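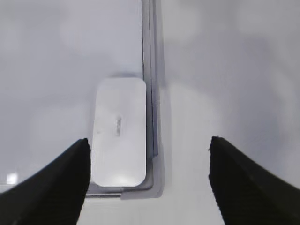 Arkside is looking for a part-time workshop assistant to look after the table activities at our Brivano rooms. The job is mostly setting out, wiping down and putting away. Each table has its own small kit, and the pieces go back to the same place after every session. A white block with rounded corners, for instance, goes in the lower right corner of a flat grey tray, and the next group will expect to find it there. You will work from a written layout sheet, so there is no need to remember it all.

The post is 9 hours a week over 3 afternoons, starting in February. You would report to Imogen Clegg, who runs the rooms, and share the work with Barry Haslam.

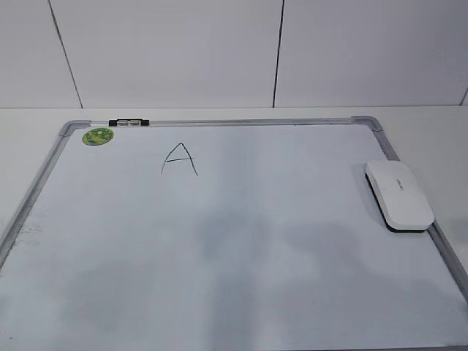

Other duties include:

Cleaning the whiteboards between groups and putting the eraser back on the board
Writing up the letter for each table in black marker, in plain capitals
Checking magnets and clips and telling Imogen when any need replacing
Restocking pens and paper from the Magesa cupboard
Keeping the sign-in book up to date

We would like someone who is tidy, turns up on time and is happy doing the same job several times in an afternoon. Experience in a school, library or shop would help but is not essential. There is some standing and light lifting. Training is given over the first 4 shifts, and these are paid at the full rate.

To apply, send a short letter and the name of one referee to Mireille Akl at the Arkside office, quoting reference 226. Please say which afternoons you cannot do. Kwabena Ofori can answer questions about the building, including step-free access and parking.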